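The Junk Drawer, Emptied

Every house has one drawer that won't close, and ours had been winning since July. I finally tipped it out on the table. Bradley Penrose, who is married to me and therefore implicated, remembered he had errands.

Sort into open bins, and get them out before you touch the drawer. Otherwise you'll make little piles, and little piles migrate.
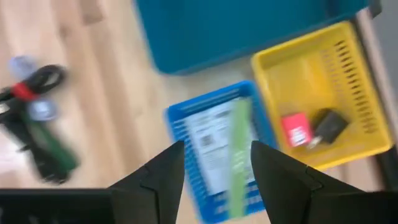
Give each bin one job and stick to it. Mine are "keep in the kitchen," "belongs in some other room," and "what is it." Different colors help more than labels do, at least in a family that doesn't read labels. I went with teal, yellow and blue, and the yellow one got the small stuff, like that little red box with the white label. Low baskets suit small things. In a deep bin they sink and you meet them again in 4 years.

Wipe the drawer while it's bare. Crumbs get in there somehow.

Put back only the first bin. The mystery bin goes on a shelf until someone asks for something in it. Lacey next door gives hers a month, but she has always been ruthless.

Test pens on the back of an envelope. Expect grief.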